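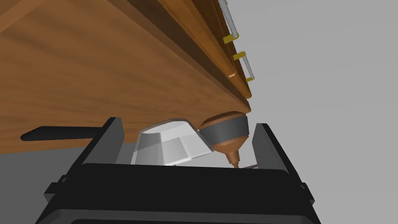

Can a Robot Do My Kitchen Chores Yet?
Project report, Philomena Breathnach

My grandmother bought her first dishwasher in 1987 and still thinks it was the last big thing to happen in a kitchen. I wanted to prove her wrong, so I spent October with Jerko, a simulated robot I set up in a made-up kitchen I called Avwood (my roommate named it, blame him).

I gave Jerko four chores and ran 75 tries in all. Simple reaching went great! Grabbing skinny things by the handle was a lot tougher than I figured, and doing anything useful with them afterward was worse. A bowl looks like the easiest thing in the world until you have to tell a machine how close to get to it with something long in its grip. 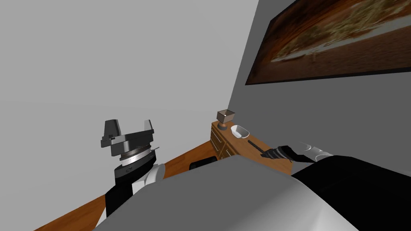 What I think now

About 30 of the tries ended the way I wanted, mostly the easy reaching ones. So no, I wouldn't let it near my real dishes. I also never got both arms sharing a job, which I'd love to try next semester if Professor Corrigan lets me keep the lab computer. Some of my scoring was pretty loose too, especially in the first week, and I'd write the rules down before starting next time.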